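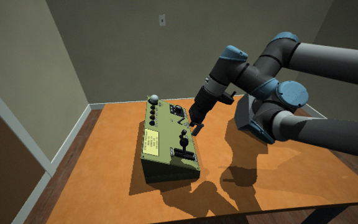

Gripper over the right edge of the green panel, in the sim.

From: Trinidad Baluyot
To: Clokell cell users
Date: 2023-10-18
Subject: Re: Fingers landing off the lever after the base was shimmed

Hi Isel, hi all,

Thank you for writing this up so carefully, and sorry it took me a while to get back to you. I wanted to go through it in the simulator before I said anything, and then the simulator had an update waiting, and you know how that goes. The render at the top of this message is from my run with the panel cell, with the arm brought down low beside the lever and the joystick. I like that approach for checking offsets because there's so much to bump into on that side of the panel, and a small error shows itself quickly.

Let me answer your points in line.

> We lifted the arm base and put new shims under the back two feet,
> because it had been rocking a little. Since then the fingers come
> down off to one side of the lever. The home position looks fine.

It would look fine, I'm afraid. Home only tells you that the joints agree with themselves. The table frame was taught with the base sitting the old way, so every taught point on the panel is now tilted by whatever you took out with the shims (good for you for fixing the rocking, by the way, I've been meaning to do ours since spring!). Please teach the table frame again before you touch any single point. If you start nudging the lever point by hand you'll get that one right and then spend the afternoon chasing the joystick and the slider.

> Castillo says we should just add an offset in the tool frame and be
> done with it. Is that OK for now?

I'd rather you didn't, with love to Castillo. A tool offset turns with the wrist. The lever is approached with the wrist one way and the slider with it another, so the correction would help you in one place and hurt you in the other. Leave the tool frame alone unless you've had the gripper off.

> How tight should the base bolts be? The sheet on our cabinet has
> been wiped so many times we can't read it.

Ours are set to 70 Nm, and that's for our bolts and our plate, so please check yours against the Lindora setup notes before you borrow my number. Go crosswise, half torque first and then full. Run the arm for 15 minutes at low speed, stop it, lock it out, and go over the bolts again. Mine nearly always take a little more on the second pass.

> Last thing, what do you use for the three points when you teach the
> frame? We used the corners of the panel.

Use the table if you can. The panel isn't a great reference, as it gets picked up and put down and its face is sloped, so you end up measuring the panel and the table all mixed together. I put the origin near one corner of the tabletop, then go 500 mm along the long side for the second point, and 300 mm across for the third. Scribe them lightly or use little dots of tape. Then put the panel back, teach its own frame on top of the table frame, and the controls should follow along with it.

When you've done all that, load the frame into the sim too, and step the program down to where the fingers hang just above the panel. Step it, please, don't play it through. If the sim and the real arm disagree there, send me both sets of joint values and I'll sit down with them. It's no bother at all, I enjoy this kind of puzzle more than I probably should.

One more thing I nearly forgot. Save a backup of the old frame under a different name before you overwrite it. I lost one that way when our cell was new and had to teach the whole panel over again.

Say hello to everyone on your end, and let us know on the list how you get on.

Warmly,
Trinidad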